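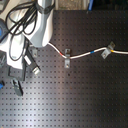
Filed under: Research > Workplace Studies > Shared Equipment

4.2 Booking behavior

The Clarach site runs its shared benches through Jedetti, an online calendar that lets any registered user reserve a slot up to 2 weeks ahead. We pulled 1,842 bookings and compared them with the door log. In 224 cases the person who booked never entered the building. In a further 132 they entered, stayed under ten minutes, and left the slot marked as in use until evening.

Users described these habits in generous terms. One called a standing reservation "a kind of insurance." Another had held the same morning slot since June and could not recall what it was for, but felt strongly that it should not be given away.

Figure 3. Bench surface at Clarach, with part of a robot arm at upper left.

Boonyarit's model of polite hoarding predicts that unused bookings will fall once names are made public. Ours rose slightly. A full calendar seems to have been read as a sign of a busy group, and several groups became very busy indeed. The Grando site, which uses a paper sheet and a pencil on a string, had fewer empty slots but lost the pencil twice. We return to the pencil in Section 5.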